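Section 4: Running the cloth table for visitors

If you've read Sections 1 through 3, you've got the arms bolted down, the software talking to them, and a badge that opens the side door. Good! This section covers the part I get the most questions on, which is how to run the cloth-handling demo when there are people standing on the other side of the table watching you.

I wrote the first version of these notes for our open day in May, mostly on the backs of sign-in sheets, and Imelda Soriano typed them up so that other people could read them. This is the cleaned-up version, dated 27 August 2023. If your copy doesn't have the part on finger tape, it's the old one, so please toss it.

One bit of vocabulary before we start. At Quiambao we call the two-arm setup "Fester" and the program that runs it "Drarum." I didn't pick either name. When I say "the arms" I mean both of them, and when I say "the lead" I mean whoever is driving, so for today that's you.

4.1 Before the doors open

Give yourself 27 minutes. I timed it once with Charito Estrella reading the steps out loud to me, and that's with no coffee and no chatting.

1. Wipe the table top with a dry cloth. Don't use the spray. It leaves a shine, and the cameras hate shine.

2. Turn on the power supply and wait for the click. If you don't hear the click, go back to 2.3 and check the plug on the left side, which works itself out if anyone leans on it.

3. Start Drarum and pick "Visitor" from the profile list. Not "Bench." Bench runs at full speed, and we don't want full speed with a crowd.

4. Type in the setup code, 2813, and press Enter. The arms will twitch a little. That's normal, they're finding their zero.

5. Put your cloth on the table and spread it out by hand. Leave one part a bit bunched up so the fingers have something to get hold of. A perfectly flat cloth is really hard for them!

6. Bring the lead arm down slowly until the fingers are on either side of the bunched part, then close.

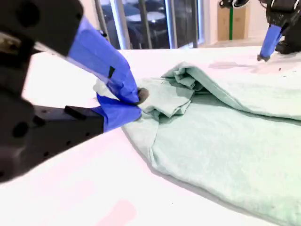

7. Let go, back off a hand's width, and do it again from a different side. If you get two clean grabs in a row you're ready for visitors. If you don't, have a look at the troubleshooting part at the end before you start changing settings. I've lost whole mornings to changing settings.

Note: We wrap the fingers in blue tape. Rub down any lifted edges with your thumb before you start, and rewrap the finger if they won't stay down. A loose corner will catch on a fuzzy cloth and drag it halfway across the table, and then you're explaining that to a row of ten-year-olds.

Caution: Keep your own fingers out from between the robot's fingers whenever the power supply is on. Visitor profile is slow, but it still pinches.

4.2 Choosing a cloth

You'd think any old rag would do. I sure did. For the first open day I brought a shiny scarf from home, and the arms picked it up maybe one time in four while Yetunde Iyamu stood next to me telling the crowd how reliable the system was. (Sorry, Yetunde.)

What works for us is something soft with a bit of fuzz to it, in a plain pale color. Stripes are fine for the robot but they make it hard for people at the back to see where the fold is. Skip anything with buttons, beads, or a zipper. Small towels are easiest to reset between groups, and shirts get a bigger reaction, so I keep both in the drawer under the table.

Wash your cloths now and then, with no fabric softener. Softener makes them slippery and your grabs go downhill.

4.3 The talk and the first pick

Here's the order I use with a group. You can change the words all you like, but please keep the order, since the person at the next station is timing their start off yours.

1. Ask everyone to stand behind the floor tape. Wait until they do. Really wait.

2. Say hello, say your name, and ask who folds the laundry at home. Someone always points at someone else, and it warms people up.

3. Tell them you'll be picking up a piece of cloth, and that it's harder than picking up a box. A box stays the same shape when you touch it. A cloth changes shape every single time.

4. Put the wrist camera view up on the big monitor. Press V on the keyboard. Press V again if you get the settings screen instead.

5. Move the lead arm over clear table, close the fingers until the tips nearly meet, and hold still there so folks can match what's on the monitor to what's on the table.

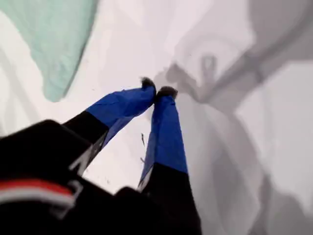 6. Give it a slow count of five. This pause feels endless when you're the one driving, but people need it. Custódio Carrilho used to rush right through, and half of his group would still be hunting for the arm on the monitor when he'd already finished the pick.

7. Open the fingers, swing over to the cloth, and go in low. Come at the fabric from the side and not straight down. Straight down just pats it.

8. Close, wait one beat, and lift.

Note: The wrist view is soft up close. There's no focus knob to hunt for, so leave the camera alone. If it's so soft that you can't tell the fingertips apart, clean the lens with the little gray pouch from the kit box and try again.

Note: The ceiling lights throw a shadow of the arm onto the table, and in the wrist view it can look like a second set of fingers. Steer by the blue ones! I've chased the shadow more than once myself.

Caution: If a visitor steps over the floor tape, take your hand off the controls and press the red stop button. Don't try to finish the pick first. Everybody is very nice about it, and it takes less than a minute to restart.

4.4 Holding and letting people look

Once you've got hold of the cloth, don't hurry off to the next thing. This is the part visitors ask about, so it's worth staying here a while.

1. With the fabric pinched, check the grip number in the bottom corner of Drarum. You want it under 1000. Over that, the motor is working harder than it needs to and will get warm after a few groups.

2. If it's too high, tap the minus key until it comes down. Small taps. Two or three are usually plenty.

3. Move the arm just a little so the folds pull toward the fingers. Then stop, and leave it stopped.

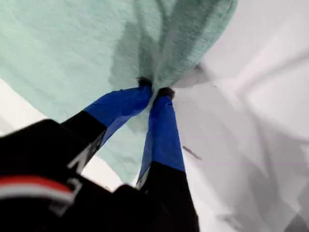
4. Invite questions. The big ones are "Can it feel that?" and "When can I buy one?" The short answer to the first is that it knows how hard its motor is pushing, and the short answer to the second is that this one isn't for sale. Lilibeth Aquino keeps a longer list of questions with her answers in the blue binder at the front desk, and hers are much better than mine.

5. When the questions dry up, lower the cloth, open the fingers all the way, and back straight out. If you back out sideways the cloth comes along for the ride.

6. Thank the group and point them to the Zenus station on their left.

Note: If somebody asks to drive, they can, but only on the lead arm, only in Visitor profile, and only with you standing next to the stop button. Kids are usually better at it than their parents, so be ready for that!

4.5 When it goes wrong

The fingers close and come up with nothing. You were too high. Go down a touch more and try again. If it keeps happening, the fingertip pads may be worn smooth, and spares are in the kit box.

The cloth slides away from you. Bunch it up more by hand, or swap it for one that hasn't been washed with softener (see 4.2).

The cloth won't let go. Open the fingers fully and wait. If it's still hanging there, press stop, switch off the power supply, and then pull it free by hand. In that order, please.

The wrist view freezes. Press V twice. If that does nothing, close Drarum and start over from step 3 in 4.1. Keep talking to your group while it loads, and the laundry question is good for filling this gap if you haven't used it yet.

One arm sags when you stop. Call me over, or Imelda if I'm at lunch. Don't prop it up with your hand.

4.6 Shutting down

1. Park both arms with the Home key and wait for the beep.

2. Close Drarum first, then switch off the power supply.

3. Fold the cloths (yes, by hand) and put them back in the drawer.

4. Write your number of groups and anything odd on the sheet taped inside the cabinet door. "Left arm sounded grumpy" is a perfectly fine thing to write. I read them all before the next open day.

Section 5 has the packing list for taking the whole setup on the road.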